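Bramance suture practice pad, large: review after a season of recording

We bought four of these pads from Gilchrist for our suturing work at Skunham, where we record teleoperated demonstrations to train a policy on interrupted stitches. Most reviews of practice pads are by students who sew by hand. Ours are sewn by an operator at a console, with small cameras at the wrists, so some of what matters to us may not matter to you.

The surface is pale and slightly speckled. That helped more than I expected. Our previous pads were a darker pink and the thread got lost against them in the wrist views. Teal thread on this one is easy to pick out, even the short tails of a finished knot, and we have had far fewer episodes thrown out in labelling.

It is firm. The needle goes in cleanly if the angle is right and skids if it isn't. A softer pad would forgive more, but then the recordings would be full of lazy entries and the policy would copy them.

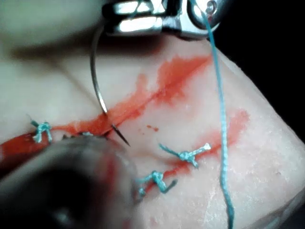

Teal thread and simulated blood on the pale pad, with knots already tied along the cut. 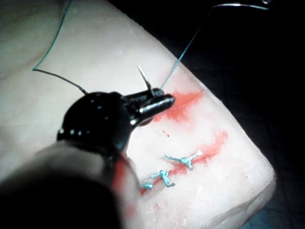

Staining is the weak point. Simulated blood wipes off the flat surface with a damp cloth but stays in the cuts, and a faint pink remains afterwards. We decided to leave it. A policy trained only on clean pads did badly for us on marked ones, so we now rotate old and new pads through each session and note the pad number in the episode log.

Wear is acceptable. We got 17 sessions from the first pad before the holes beside the cuts began to tear. The total so far is 2000 stitch attempts, of which 985 were good enough to keep. Most of the rejects were dropped needles or bad handovers, and I don't hold those against the pad.

The surface is a little glossy and throws small highlights under a strong lamp. We lowered the lamp and left the exposure fixed. The underside is slippery too, and the pad crept across the bench until we clamped it down. A rubber mat would probably do for hand work.

The Brernoston pad is cheaper and lies flatter, but its layers came apart on us after a few sessions. I would buy the Bramance again, and have put in an order for more. Four out of five, with the mark lost for the slippery base.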